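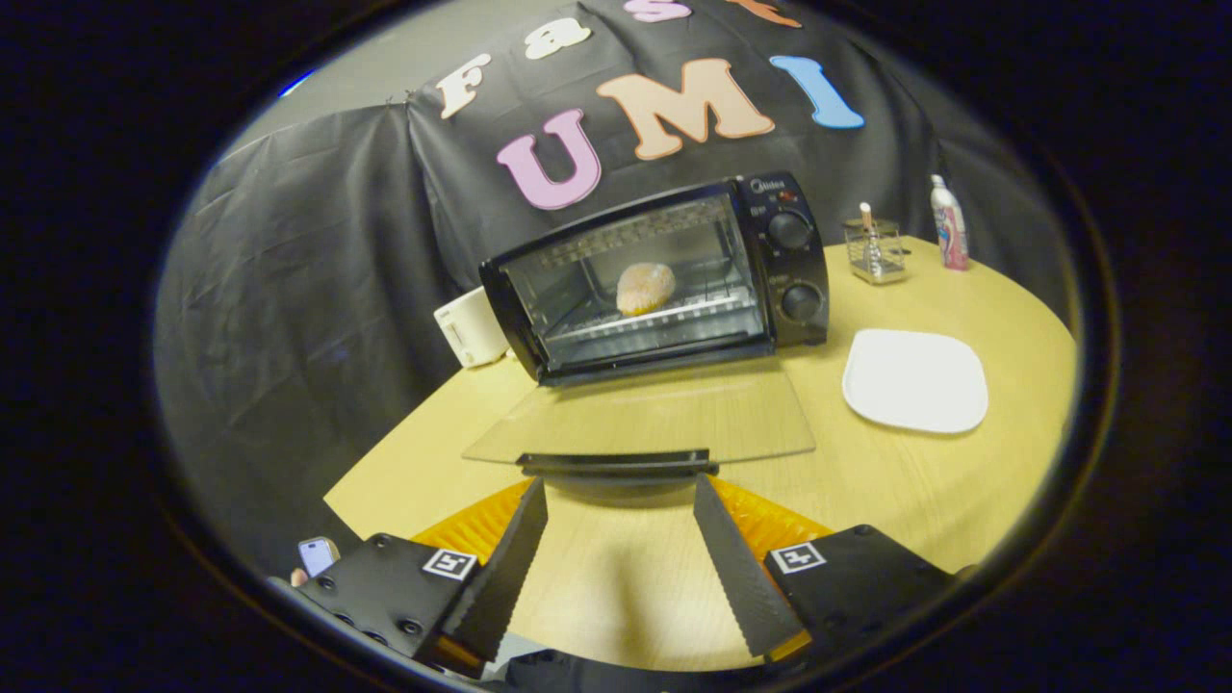 Lucinda Pettigrew told me to stop microwaving my rolls, and she told me in capital letters. Her comment on my March post went on for a good while, but the gist was that a bun reheated in a microwave is a bun you have to eat in the next two minutes or throw at somebody. Put it straight on the rack, she wrote, skip the foil, and leave it alone.

So, Lucinda, I've been leaving it alone! Well, mostly. I'm a terrible door opener. I'll have a round bun on the wire rack, I'll open the glass door to check the top, close it, wait maybe thirty seconds and open it again. Tavion says I'm heating the kitchen and toasting nothing.

I never thought I'd be a toaster oven person. When we lived in Serkville we had a regular two-slot toaster and a big oven that took 16 minutes to get warm, and you don't turn that thing on for one bun. A Midea on the table is a whole different deal. It has two knobs, which is about as many as I can handle before coffee, and a little red light.

What I've been doing with day-old buns, in case anybody wants it: wet your fingers and flick a little water over the top, then put the bun right on the rack, a bit toward the middle. Give it a few minutes and peek (once, once!). If the top feels papery and the bottom is crisp, get it out. I like to have the plate set down next to the oven first, because I have done the hot-bun juggle across the room and it ended on the floor -- seeds everywhere, and the dog was thrilled.

Sweet buns are touchier. Anything with sugar on top goes from golden to black while you're looking for the butter, so I skip the water and turn the heat down some.

Cathal wants me to try it with frozen rolls next. He swears you can go straight from the freezer if you start low. I have a bag in there from before we moved, so I'll give it a shot this weekend and put the results in the comments.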